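Sarnard Puzzle Box - notes for the data and hint files

Sarnard is a mystery game for one to four players, made by our small group at Brurnetti. Each box tells one closed story, and this repository keeps the text files that belong to it: the clue cards, the hints, and the answers of our test players. The printed parts are not included.

What is in the folders

cards/ has 68 clue cards, one file for each card. The file name is the card number that is printed on the back.
hints/ has the hint ladder. Every puzzle has a soft hint first, then a clear one, then the solution. Please do not open the third file if you still want to play.
logs/ has 3,000 lines of answers from test evenings. Names of players are removed. When a group gave up on a puzzle, the answer field is empty - this is correct and should stay so.

Format

All files are plain text in UTF-8. Fields in the logs are separated by tabs. The columns are group, puzzle, minutes, hints used, answer. Minutes are whole numbers, always rounded up.

Spelling of place names

The story happens in the town of Uten, and the missing clockmaker is called Kaczorowski. Many players wrote this name in other ways. We kept their spelling in the logs, but the cards use only one form. If you find a card with another form, it is a mistake and we want to know it.

Known problems

Card 2 exists in an older version where the train leaves one hour too early. With this card the alibi puzzle can't be solved. The file here was corrected in February 2023, but the first 100 boxes still have the old card inside.
The log lines from July have no value for hints used. We did not write it down at that time.

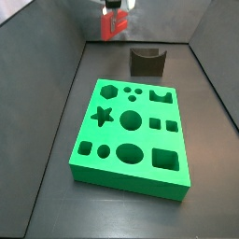
Use and contact

You may use the logs for study or for your own game design, if you name the source. The story text and the cards may not be sold or printed in another game. Questions and corrections go to Corey Tomoana, best through the issue page. Please write the card number in the title.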